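**Letay Shiferaw**
31 August 2019

Gripper bake-off, a thread. In one corner, the Skisent, which costs more than my car. In the other, the Purner, which came in a padded envelope with no manual.

---

The task is foam alphabet letters. Pick one up, put it in another dish, don't fling it. Toddlers do this for free.

---

Foam is mean to grippers. Squeeze too hard and the letter folds, then springs out when you let go. Squeeze too gently and you've moved air, very carefully, across a table.

---

Skisent first. Lovely force control. It also wants its own controller, its own power brick and a license file that expires in January. I spent the morning on the license file.

---

Purner has two force settings, which I'd call "no" and "ouch." Calibrated in 4 minutes, though. I've waited longer for the Skisent to find its own USB port.
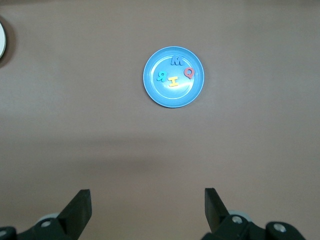 The wrist camera is the part I keep changing my mind about. Up close it's great. From farther back, a navy letter on a blue plate is a rumor, and the yellow one gets all the attention.

---

Glare on shiny plastic doesn't help either. The detector has twice tried to pick up a reflection. Full confidence, perfect approach, gentle close. Beautiful work.

---

Swapped in the Clekalberg camera for an hour. Better color, slower frames, and a cable as stiff as a garden hose. The arm now has opinions about turning left.

---

Score after 8 tries each: Skisent 6, Purner 6. So that's a lot of money for a tie and a nicer sound.

---

Next up is the Grasso, if customs ever lets go of it. Customs has excellent grip force.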